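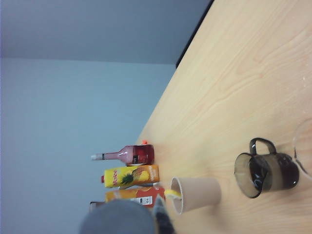 Stadthorpe House Catering Office

2 min read

To: all members of the hospitality list
Re: Drinks table in the Jarnness Room

Dear colleagues,

Thank you for the replies received to the last circular. The office has now settled the arrangements for the drinks table in the Jarnness Room, and they apply from Jan 16, 2018. One reply raised most of the points that others also made, and it is quoted in part below.

> The present notice says only that drinks should be "set out suitably".
> In the Custau wing this has meant everything at the front, with the
> glasses behind, and guests reaching over the bottles. Could the office
> say whether the bottles and cartons are to stand along the far side of
> the table? We should also like to know whether juice may be left in its
> carton or must go into jugs. Habte used to send us jugs with the order
> but has not done so since June.

On the first point, the answer is yes. Bottles and juice cartons should stand in a row along the far edge of the table, as they do in the photograph at the head of this message, where the bottle of pinkish-red drink and the yellow juice carton are next to each other. Labels should face the guests where possible. Glasses go at the front, and a clear space should be left at one end for used ones.

On the second point, juice may remain in its carton for all ordinary meetings. Jugs are required only for dinners and for events booked through the main office. The office holds its own stock of jugs in cupboard 202, and these may be borrowed on signature. Habte has confirmed that jugs are no longer part of the standing order — requests should not be sent to their drivers.

Members are asked to note the following as well.

Bottles with foil over the top should be left sealed until guests are in the room. An unopened bottle may be returned to stock; an opened one is charged to the booking.

Alcoholic and soft drinks may share a table, but a small card must be placed beside any bottle whose contents are not plain from its label. Cards are kept with the tablecloths.

The wooden tables do not need a cloth for daytime meetings. They should be wiped with a damp cloth before setting out and again after clearing. Please do not use the spray from the kitchen, which has left marks on two of them.

Orders for the coming term should quote account 3163 and reach this office two working days before the event. Late orders will be met from stock only.

Queries may be sent to the list or made by telephone on extension 1791.

Catering Office
Stadthorpe House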